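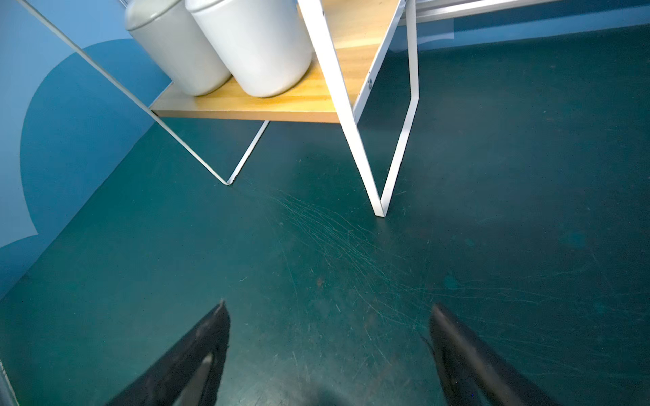

The low shelf in the back room at Ovville, with the green floor beneath it.

If you have been in to see us since January, you will have noticed that the back room is slowly becoming a place where a person can find things. It has taken us a good long while to get this far, and I want to say a warm thank-you to everyone who put up with boxes in the hallway while we made up our minds about shelving (we changed our minds twice, and then went back to the first idea!).

What we settled on is a low unit with a thin white metal frame and a light wooden board. I was against it to begin with. I thought we needed something tall, right up to the ceiling, but tall shelves had been our trouble all along, with everything useful ending up where only the longest arms could reach it. The wood has a lovely honey color to it, and it warms up that end of the room more than I expected from such a plain piece of furniture. The legs come down in a V shape, front and back open underneath, so a broom goes through without any wrestling.

That brings me to the floor. Several of you have asked about the scratches, and yes, we know about them. Years of dragging furniture back and forth have left their mark, and the matte surface doesn't hide much. We had a price of 973 dollars for refinishing the room, and after talking it over we decided to wait and put the money toward the front steps, where it will do more good. In the meantime, please lift the furniture when you move it, and ask for a second pair of hands if you need one. There are felt pads in the drawer by the sink for anything with hard feet.

A couple of small requests while I have your attention. The white containers live on the low shelf, and we'd love for them to go back there at the end of the day. Please keep the floor under the board clear as well, tempting as it is to slide a bag in there on your way past. Coats go on the hooks by the door.

Next on our list is the long cupboard, which hasn't had a proper sorting in ages. We'll start on it once the steps are finished, and if you think something of yours may be in there, do come and have a look beforehand. The kettle will be on.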